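Can It Do the Dishes Yet?
November
By Jummai Ekpo

Every fall I get the same letter from a handful of readers, and every fall I put off answering it. The letter says: you keep writing about robots, so when can I buy one that empties the dishwasher? This year's batch had a little more edge to it. One reader in her seventies asked whether she should hold off on replacing her knees.

Get the knees. The dishwasher is going to be a while.

I spent a good part of the last month watching machines try to do things my nephew can do while looking at his phone. The first stop was Jirkus, which has been promising a kitchen helper for long enough that its early brochures show people with flip phones. The current model unloads the lower rack. It took 45 minutes, and it did so with great dignity. The plates went in the right cupboard. The forks went in the right drawer. A wet plastic lid that had flipped over and filled with water (you know the one) stopped it cold, and a young man in a company fleece came over and tipped the lid out for it.

I asked if the young man was included in the price. They are looking into that.

Stenora went the other way and gave up on kitchens altogether. Its machine folds towels. Only towels, and only the two sizes that Stenora recommends, which can be ordered from Stenora. I will say the folding was lovely. I have never in my life had a linen closet that looked like that, and for a minute I saw how a person could get drawn in. Then I asked about a fitted sheet and the room got quiet.

So much for the house. The shop floor is where the serious money goes, and the chore there that everybody wants done is the dullest one going: take a thing out of a bin and put it somewhere else. People who pack orders for a living do this all day, thousands of times, without looking up. It sounds like the easy one.
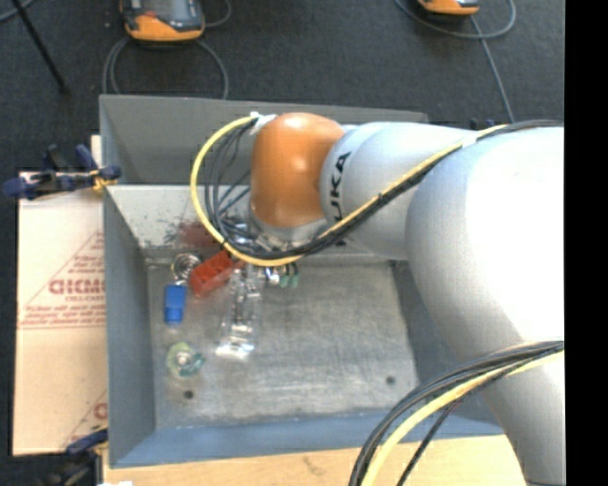
4 minute read

Take the clear plastic package. You or I would pinch it by a corner and be done. A machine has to work out where the package stops and the shine on the package starts, and crinkled plastic has shine all over it. Then there is the stuff next to it, a red-orange block lying crooked, something round and silver with rings like a coil, a couple of little pieces with green tips. Every one of those wants a different kind of grab. A suction cup that loves a flat box will have no luck with a coil, and fingers that do fine on a block will chase a small slick piece across bare metal until somebody's shift ends.

And look at the size of that arm. It says KUKA on the side, it is bigger than anything I would want over my sink, and it is being asked to go fishing for bits I would expect to find at the bottom of my purse. The cables alone would fill my junk drawer. I have come to feel for these arms. They were raised to weld cars, where the car is always in the same place, and now they are supposed to have opinions about packaging.

The people at Contreras, who sell picking systems to warehouses, were more frank about this than I expected. Their sales manager told me the arm stopped being the hard part years ago. An arm will go exactly where you tell it, all night, and never ask for a break. Telling it where is the trouble, and so is what happens when the thing it reached for rolls. On the morning I visited, their demo line ran through 13 items. It got the boxes. It got a tube of hand cream, and I clapped, and was the only one who did. It picked up a bag of rubber washers by the very edge, held it up for us all to admire, and dropped it back in the bin. Then it did that again.

“It's learning,” said the sales manager. I have said the same about a puppy, in much the same voice.

To be fair, and I do try, the thing is a lot better than it was. Five years ago I watched a machine from Stukisero spend most of an afternoon failing to pick up a sponge. The new one picks up the sponge. It will also pick up a mug by the handle, wipe a table (clockwise only), and carry a basket of laundry down a hall as long as no one has left a shoe out. In my house that rules out the hall.

What I would tell the dishwasher crowd is to watch the bins. When a warehouse can tip a pile of odds and ends in front of a machine and walk off to lunch, and come back to find it all sorted, then I will start measuring my kitchen. Until then the best bin picker I know of is still a person with a radio on, and she would like a raise.

Several of you also asked about robot lawn mowers. They work. Mine has been stuck under the hydrangea since August, but it works.

Next time: the self-cleaning litter box, and what my cat thinks of it. Send me your own stories if you have them, the worse the better. I will print the ones I can.

Last updated: November, 9:45 a.m.

Contact the newsletter | © Jummai Ekpo. All rights reserved. | Back to top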